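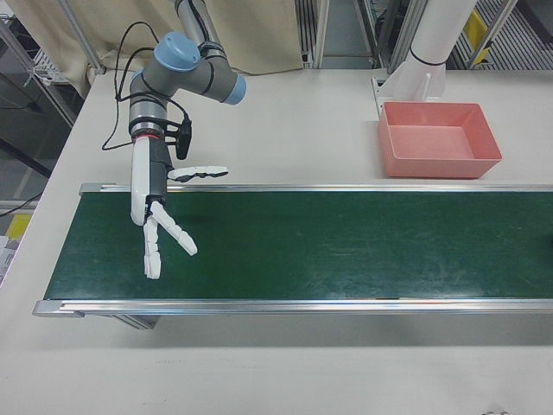 A morning with the belt cell

December 3, 2025

I've been promising to write up the looking-after side of the Ollik cell for months and kept putting it off, because it sounds dull next to the clever stuff. I love it though! Give me a hex key, a clean rag and a couple of hours before everyone else wants the arm and I'm a happy person.

The cell had been getting a bit sloppy. Hamish Baxter left me a note on Monday night saying the hand was closing slightly to one side of where it ought to, and that the belt was creeping towards the near rail if you left it running. Two faults with one symptom, in other words, and you can go round in circles for ages if you start with the wrong one. I started with the belt, as everything else is taught against it.

Tracking a belt is lovely fiddly work. You run it slowly, watch which way it wanders, give the tensioner on that side a quarter turn and then (this is the hard part) leave it alone. It takes a good few laps to settle, and if you keep nudging it you'll chase it back and forth until lunch. I make myself put the key down and go and fill the kettle. Ours took 3 goes before it would hold its line, and I wiped the surface down while I was at it. The scuffs don't come off, by the way. I've tried everything short of sandpaper and I've made my peace with them, they don't hurt the grip at all.

Next job was the hand. I take the arm up to a comfortable height, cut the drive, and wiggle each finger gently by its last segment to feel for play. Then the wrist bolts, opposite pairs, a bit at a time. One was loose enough to turn with my fingers, so there was Hamish's sideways error, or a good share of it. I gave that one a dab of threadlocker and wrote it in the book.
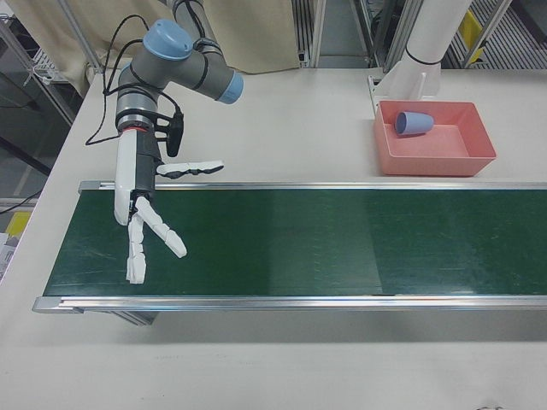 Setting the approach height is the bit I'd happily do all day. I jog the arm down in small steps and stop when the lowest finger is clear of the belt by a gap I'm happy with, then save that as the hover point and teach everything else from there. I do all of it with the fingers open and nothing in the grip, and I keep the test cup out of the way in the pink tray, tipped on its side, until I'm ready for it. The finger that sticks out sideways is the one to watch. It reaches a lot further than you think, and last winter I managed to rest it on the far rail because my eyes were glued to the other ones. The rail was fine. My nerves weren't.

Cables come after height, always. Any new hover point changes how the loop hangs beside the arm, so I run the wrist slowly through its whole range and look for anything pulling tight or rubbing. I found a tie that had slipped down and was pinching at the bottom of the travel, snipped it off and put a fresh one on a little higher. Leave more slack than looks tidy! Jaruwan Kaewsai taught me that in my first week and I've never regretted a floppy cable since, whereas I've regretted plenty of neat ones.

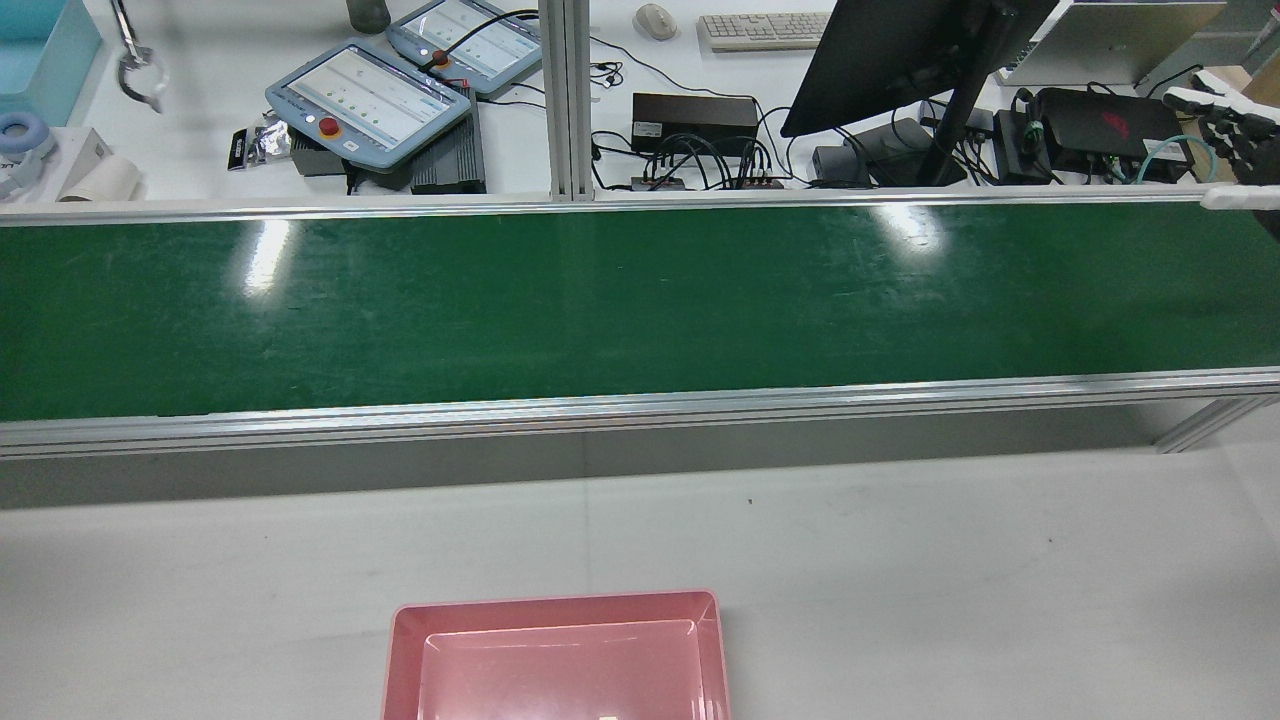 I also spent a while on the bench behind, which collects things the way a kitchen drawer does. The only rule I'm strict about there is that the stop buttons on the pendants have to be reachable and not buried under somebody's jumper. Everything else can be as messy as it likes. I did label both ends of the network leads, though, after unplugging the wrong one in the autumn and spending most of an afternoon blaming the software.

With the hardware sorted I loaded the old pick routine and shifted all its points to match the new hover height. Jaruwan wrote a little script for this and it's brilliant, you type in the offset and off it goes. It used to be an evening of retyping. I still step through every point by hand at crawl speed the first time, with a thumb near the stop, and I'd nag anyone else to do the same. 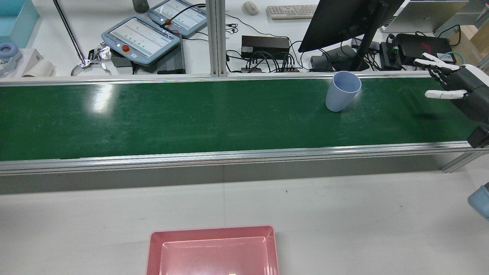

For the check itself I use a plastic cup, standing up, and run the approach from the side at low speed. A cup is a fussy thing to test with, which makes it a good one. It's light, so the smallest bump knocks it over, and it tapers, so if you come in too high or too low the fingers meet a different width from the one you taught. I did 12 slow runs and 11 went cleanly. On the odd one out a fingertip brushed the cup and down it went, so I moved the side approach back a touch and I'll repeat the whole lot tomorrow before I call it done.

Still on my list: a proper mark on the table for where the tray goes (I keep eyeballing it), a spare set of wrist bolts, and a look at the tensioner on the left, which feels gritty when you turn it. If anyone has a favourite grease for that sort of thing, do leave a comment, I'm open to ideas.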